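ok robot club thread, typing this between runs so bear with me

we're calling the arm Prurnness. don't ask, it was a vote and it was late. all the white parts are printed. one finger took 17 tries before it stopped splitting along the layers

task for the November meet: pick up the small purple thing, drop it in the mug. sounds easy. it's lying on its side at an angle so the fingers have to come in turned, and that's where we keep losing points

Yusri Hidayat wrote the grasp code, I'm on wiring. if a cable snags that's me. sorry in advance
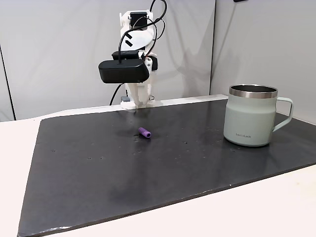

Club Notes, Issue 60

gripper open, going again. mug stays on the right side of the board all week, pls do NOT move it, the drop position is hard coded for now (I know, I know)

log so far: 594 runs saved. want 864 before we freeze the code. roughly two more weeks if nothing burns out

biggest problem rn is the dark board. depth readings go funny when the light hits it. Yusri wants to try matte paper, I want to move the lamp. we will do both probly

also the Tefera team has theirs stacking cups already?? good for them. fine. totaly fine

need for next session: zip ties, spare servo horns, the long screwdriver whoever took it

new people welcome, you don't have to know any code. come hold a flashlight. ok run's starting, back later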